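Trapezprofile aus Blech oder Kunststoff gelten im Innenausbau als Behelf. Ihre Tragfähigkeit verdanken sie allein der Geometrie: Die Rippe vergrößert das Flächenträgheitsmoment quer zur Plattenebene, ohne dass die Wanddicke steigt. In Rippenrichtung verhält sich die Tafel biegesteif, quer dazu bleibt sie weich. Wer das beim Zuschnitt vertauscht, erhält eine Wand, die unter Handdruck nachgibt.

Das Werk Brevside führt seine Profilreihe Oleo seit Dezember in 8 Rippenteilungen. Für die Dauerbiegeprüfung sind 4.000 Lastwechsel angesetzt, danach wird die bleibende Verformung gemessen. Geprüft wird bei einer relativen Feuchte von 85 Prozent, da sich die Klemmverbindung zwischen Tafel und Rahmen unter diesen Bedingungen zuerst setzt. 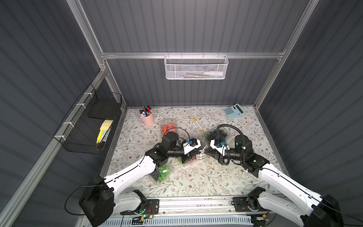
Graue Rippenwände im Aluminiumrahmen
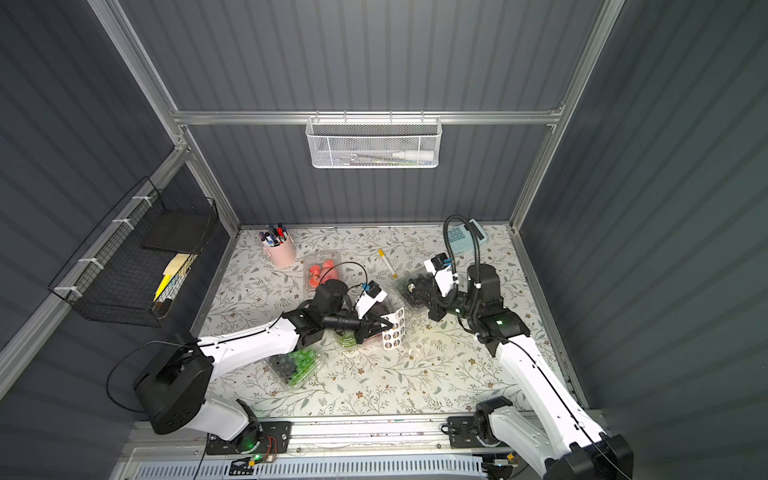 Oyewole hält die Steifigkeit für überschätzt; entscheidend sei die Akustik. Glatte Platten neigten zum Dröhnen, gerippte verschöben die Resonanz lediglich nach oben, und ohne Dämpfungsband in der Nut sei beides unbrauchbar.

Die Messreihe aus Mostamen stützt den Einwand teilweise. Von 1.063 geprüften Feldern fielen vor allem jene auf, deren Tafeln stramm in der Nut saßen. Ein Spiel an den Längskanten senkte den Pegel, verschlechterte jedoch die Aussteifung des Rahmens. Eckverbinder müssen diesen Anteil dann übernehmen und sind entsprechend zu bemessen.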